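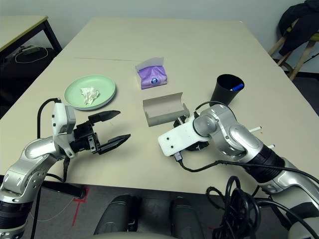
I spent most of last weekend on the two-armed robot again, so this is going to be a cable post. Sorry to anyone who came for the tissue folding. That's still on the list!

Quick recap if you've missed the earlier ones. I look after the cell at Grestdale, which we call Balberg (long story, it was somebody's typo on a purchase form and it stuck). Two silver arms, a big pale table, a gripper on each side and a lot of black cable. When it arrived in May everything was routed the way the fitter left it, and it was all fine until we started asking the wrists to turn properly. Then the left gripper began dropping off the bus. It would be there, then it wouldn't, then you'd wiggle something and it would come back and you'd feel clever for ten minutes.

I swapped the gripper controller. I swapped the power supply. I reinstalled the Shin driver twice, which took a whole evening and did nothing at all except lose my saved poses. What I should have done first was sit there and watch the cable while the wrist rolled. At the far end of its travel the plug was being tugged sideways, only a little, but every single time. The log had 1,655 dropouts in it by then, and nearly all of them were at the same joint angle. I felt a bit daft.

So the new routing has a proper loop over the top of the white bracket, with enough slack that the wrist can go all the way round before anything goes tight. I left about 200 mm spare, which looked silly on the bench and is just right on the arm. The trick is to set the length with the wrist at its worst position, then bring it home and see where the slack wants to hang. If it hangs in front of the fingers, turn the loop the other way. Mine did, twice.

While I had the brackets off I did the screws too. Tondier say to check them every 500 hours and I had been, let's say, relaxed about that. One of the 4 on the right-hand plate turned with just my fingers. It's had a dab of threadlock now, and a paint pen line across the head so I can see at a glance if it creeps.

After that it's the dull part, where you put everyday things out on the table and work through the poses at a crawl with one hand near the stop button. Grippers open, come in low, back off, look at the cable, do it again. I like having soft things out for this, as a slow bump into a packet of tissues doesn't cost anybody anything. The cup with the marker in it stays towards the back, well out of the way of the elbow.
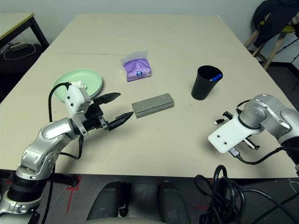
Do you need to recalibrate the arm after moving a cable?

Usually you don't, as long as the bracket and the gripper haven't shifted. A cable on its own won't change where the fingertips are, though a heavy one can upset the gravity compensation a bit, so watch for drift when the arm is holding still. If the bracket has been off, like mine, do the whole calibration again. It takes me most of a cup of tea.

The right arm came back almost spot on. The left was out by a couple of millimetres, so I went back and found I hadn't seated the bracket squarely. Off again, wiped both faces, on again, much better.

Next job is the nest of cables by the base on the right. I've bought a bag of hook-and-loop ties and some labels and I keep finding other things to do. I also want to move the red tape on the floor, but that means agreeing with everyone where the table lives, and I'm not starting that conversation until the left gripper has gone a full fortnight without a dropout.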